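Notes > Fieldwork > Cundstead citadel
6 April 2026 – Vaida Baranauskienė

Checked the wall plan against the Simanjuntak survey. North curtain comes to 318 m, five towers standing.
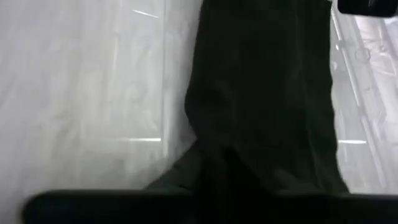
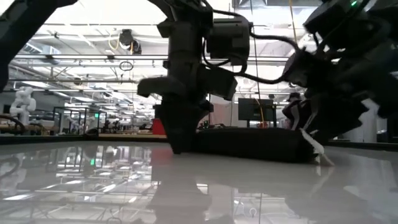
Haruto Hamada thinks the gate tower is later than the rest and wants the brick courses measured again before we put a date on it. Fair enough – the mortar does differ above course eight. Left the date blank on sheet 541. Jombridge drawings still to compare.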